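Clear plastic packaging

Clear plastic packaging is transparent film or sheet used to wrap goods for storage, shipping and sale. It keeps out dust and moisture while leaving the contents in view. Thin film is usually heat-sealed along the edges – thicker sheet is molded into shells or trays. Glossy grades reflect light strongly, so printed labels under them can be hard to read at an angle.

Handling

Wrapped packages are gripped from above or by the sides.

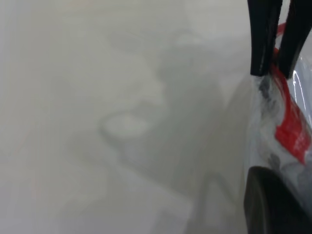

See also

Shrink wrap
Cellophane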